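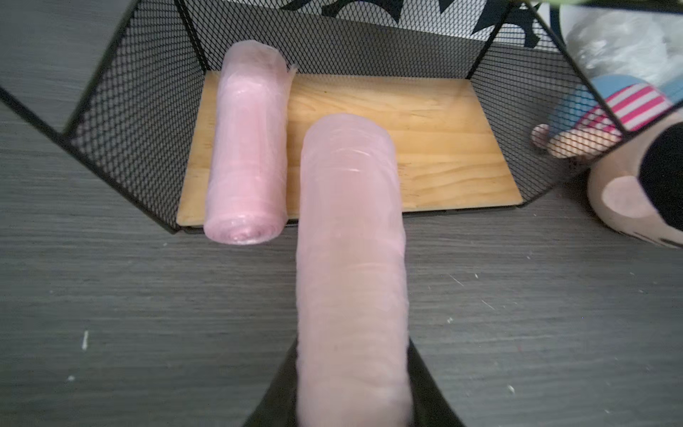 Two pink rolls in clear plastic wrap, one of them in a wire basket.

# Why Does Plastic Wrap Cling?

Pull a sheet of plastic wrap off its tube and it sticks to the bowl, to your hand, and most of all to itself. There is no glue on it that you can feel. So what is holding it on?

To answer that, we need to look at what plastic is made of, and then at two different kinds of pull.

## Long, long chains

Everything is made of tiny pieces called **atoms**. Atoms join together to make **molecules**. A molecule of water is small. It has only three atoms in it, two of hydrogen and one of oxygen.

A molecule of plastic is much bigger. It is a chain, made from the same small piece repeated again and again. Picture a train with 2,000 cars, all alike. Scientists call a chain like this a **polymer**. "Poly" comes from a Greek word for "many," and "mer" comes from a Greek word for "part."

In a sheet of wrap, huge numbers of these chains lie across each other like cooked spaghetti on a plate. They slide and stretch when you pull on them. That is why wrap gets longer before it tears.

Many kitchen wraps are made from a plastic called polyethylene (say it "polly-ETH-uh-leen"). Milk jugs and grocery bags are often made from polyethylene too. A milk jug is stiff because its wall is thicker and its chains are packed closer together.

## The first pull: static electricity

Rub a balloon on your hair and it will stick to a wall. The rubbing moves tiny bits called **electrons** from one thing to the other. One side ends up with extra electrons and the other side ends up with too few. Opposite charges pull toward each other.

Something like this can happen when you pull wrap off its roll. The layers were pressed together, and when they come apart, some electrons end up on the wrong side. Plastic does not let electrons move around easily, so the charge stays where it is for a while. The wrap is then pulled toward things near it, including your arm.

You may notice this more in winter. When the air is dry, static charge lasts longer. When the air is damp, it leaks away sooner.

## The second pull: very small and very close

Static is only part of the answer. There is another pull that works between all molecules, even ones with no extra charge. It is called the **van der Waals force**, after a Dutch scientist who studied gases in the 1800s.

This force is weak, and it only works when two things are extremely close together. Most objects never get that close. Put two wooden blocks together and they look as if they are touching all over. Under a strong microscope, you would see bumps and dips, with only the tops of the bumps meeting.

Wrap is different. It is smooth, thin, and soft enough to bend into the shape of whatever it is touching. A lot of its surface gets very close to the other surface, and all those weak pulls add up.

This is also why wrap holds well to a glass bowl and badly to a wooden one. Glass is smooth. Wood has grain, and the grain leaves gaps.

Some makers also mix in a small amount of an ingredient that makes the surface a little tacky. Different brands use different recipes, so some wraps cling better than others.

## Where do the wrinkles come from?

A sheet of wrap is flat. Bending a flat sheet around a tube shape is easy, and you can do it with paper. Covering the end of the tube is harder, because the sheet has to squeeze into a smaller space. The extra material has nowhere to go, so it folds up into pleats.

Try wrapping an orange in a sheet of paper and you will see the same thing. Map makers have this problem backward. The Earth is round and a map is flat, so something always has to be stretched, squashed, or cut.

The wrinkles in clear wrap are easy to see because they catch the light. Each fold tilts a different way, and some of them bounce light straight to your eye. Those are the shiny streaks.

## What is wrap good for?

Wrap keeps things in and keeps other things out. It slows down water leaving a piece of food, so bread stays soft and cut apples do not dry up as fast. It keeps dust off things that are not food, too.

It is not a perfect wall. Some gases can pass through it slowly, between the chains. If you wrap half an onion and leave it in the refrigerator, you may still smell onion the next day.

## Try it yourself

You need plastic wrap, a glass bowl, a plastic bowl, a metal bowl, and a wooden bowl or cutting board. Ask an adult to tear the wrap for you, as the cutter on the box is sharp. Keep wrap away from your face, and away from babies and pets.

1. Press a piece of wrap over the rim of the glass bowl. Pull up gently on one edge. Does it hold?
2. Do the same with the other bowls or the board. Use a fresh piece each time.
3. Write down which one held best and which one let go first.
4. Now wet the rim of the glass bowl with your finger and try again with a new piece.

Trinity Achterberg's class tried this in May. Glass came first and wood came last. Metal and plastic were harder to put in order – one group had metal ahead and another had plastic. Amos Lindgren, who is nine, wanted to know if the color of the bowl made any difference. That is a good thing to test. You would need two bowls that are the same in every way except color.

## After you use it

Thin wrap is hard to recycle. It gets tangled in the sorting machines, so most towns do not want it in the recycling bin. Some stores collect clean plastic bags and film, but they may not take kitchen wrap. Read the sign on the box before you put anything in.

A bowl with a lid does the same job and can be washed. So can a plate set on top of a bowl.

## Words to know

**Atom** – a tiny piece of matter.

**Electron** – a very small part of an atom that carries electric charge.

**Molecule** – two or more atoms joined together.

**Polymer** – a long molecule made of repeating parts.

**Static electricity** – electric charge that builds up and stays in one place for a while.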